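Jummai Tamuno keeps her travel notes in a shoebox, and when I ask how long she can be away from home on a single carry-on, she has the lid off before I finish the question. "Thirteen weeks," she says. "I could have gone longer, but my sister was getting married!"

She started small, with weekend ferry hops out of Fendbridge, and packed far too much for every one of them. Then an airline lost her suitcase on the way to Cosholm and she spent nine days with what was in her day bag. "I had the best time," she says. "I washed a shirt in the sink every night and I walked everywhere, because I had nothing to drag."

Her bag now weighs 13 pounds, shoes and all. What she loves most, though, is buying the everyday stuff wherever she lands. She can talk for a good half hour about foreign drugstores, and I was happy to let her. 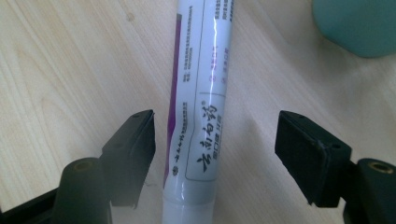

"Go to the toothpaste aisle first," she says. "Every country thinks it should taste like something different. I've had salt, I've had fennel, I've had one that was pretty much tea." She picks by the look of the tube and asks the cashier afterward what she bought.

Trains are her other great love. The slow line to Seidel makes 22 stops, and she has ridden it end to end four times, always on the left side for the river. "A woman got on with a whole tray of plum cake and fed the car," she says, still delighted. "You don't get that on a plane."

For anyone packing a first small bag, she says to lay everything out the night before and put the second sweater back in the closet. She'll be on the ferry again before the end of August, heading north this time, with 137 dollars set aside for cake.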